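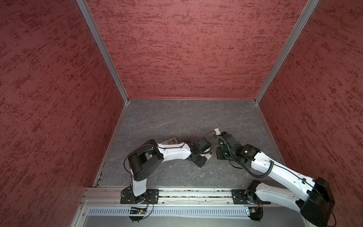

The two arms at Akska, mid-session. Your job would be to drive them.

Teleoperators wanted, part time, no experience needed

Hi! I'm Mhairi Rutherford and I run the demonstration room at Akska, which is a long name for a place where people show robot arms how to do ordinary things. We're taking on 4 new operators for a January start, and I'd love to fill at least a couple of those spots with people who have never touched a robot in their lives. I hadn't, before this. I used to do alterations and hem prom dresses, and I still think that was better training than any course I could have taken.

So what would you be doing? You sit at a desk with a pair of leader arms in front of you, small ones, light enough to push around with your fingertips. Whatever you do with those, the big arms in the cell do too. You pinch, they pinch. You reach over and turn your wrist, and so does the arm. While you're doing it, everything gets recorded, the movements and the camera views together, and later on the Tenwood team uses those recordings to train the arms to manage without you. We call one recording a demo. A good operator gets through a lot of demos in a shift, and a patient one gets through more good ones, if you see what I mean.

The tasks are small and change often. Pick a thing up, pass it from one gripper to the other, put it down where the task card says. Turn something over. Line something up with something else. It sounds like nothing until you try it with two fingers and no sense of touch! You have to learn to see when you've got hold of a thing, and that takes most people a week or so of mild swearing. After that it gets oddly absorbing. I've had people skip past their break without noticing (please take your break).

We work with everyday stuff, the kind of thing you'd find on a coffee table or in a kitchen drawer. 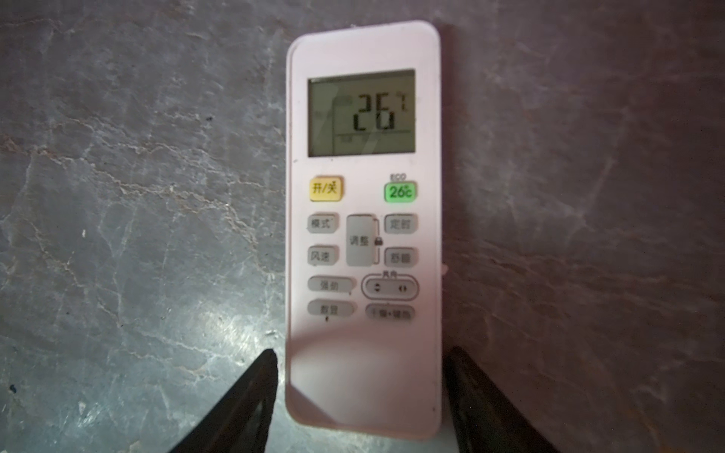 Flat things are the hardest, in my opinion, and you'll meet plenty of them. There's so little to get a finger under. You'll find yourself trying one approach, backing off, coming in a bit lower or from the other side, and then once you've found a way that works I'll ask you to do it again with the object turned a little, and again with it moved over, until we've got a nice spread. The full set for one task is 400 demos, shared between whoever is on shift. You would never do all of those by yourself, and I mix the cards up so you don't spend a whole afternoon on one object unless you ask to. Some people ask to.

A few things about how we like demos done, so you know what you're signing up for. Slow is fine. Jerky isn't great. If you fumble and recover, we usually keep it, and there's a pedal for marking those. If you drop something and it rolls off where the arms can't reach, you hit stop, reset and start over, no drama. After each one you type a short note, just a few words. I read all of them, and I'm very fond of the ones that tell me something I'd missed, like a camera that's been bumped or a gripper that feels late on the close.

Who I'm looking for: somebody steady. You might sew, paint models, fix watches, play an instrument, decorate cakes, or just be the person in your family who gets handed the knotted necklace. Gamers do well too, once they slow down. You should be comfortable sitting for a stretch and looking at a screen, and you need to be okay with repeating yourself. We can raise or lower the desk, swap sides on the pedals and set the leader arms up for smaller or larger hands, so if you're wondering whether the setup would work for you, ask me and we'll try it out. Left-handed people very welcome, I'm one.

You don't need to code. You don't need to fix anything either. If an arm faults, you take your hands off, press the big stop button and call Munro, which is what we call our tech desk (it's the name of the room they sit in). What I do need is for you to be strict about the one hard rule, that hands stay out of the cell while the arms are powered. I'll go over that on your first day and probably bore you with it on your second.

Shifts are 4 hours, mornings or afternoons, with a proper break in the middle. You can pick up as few as 2 a week. Training is paid at the same rate as everything else, and you're paid by the hour and never by the demo, which I fought for and am quite proud of. There's a bonus of $2000 if you stay through the whole project. The work is on site in the Fondden building, second floor, with an elevator and free parking around the back. I'm sorry to say we can't do this one from home.

To apply, email me at the Akska jobs address with "operator" in the subject line. No resume needed, though send one if you have it handy. What I'd really like is a short paragraph about something fiddly you've done with your hands and how it went, including if it went badly. I'll write back to everyone. If it looks like a fit, I'll invite you in to try the arms for an hour, paid, and you can bring your questions and see what you make of it. Mornings are best for tryouts, any time after 9, and the coffee is decent.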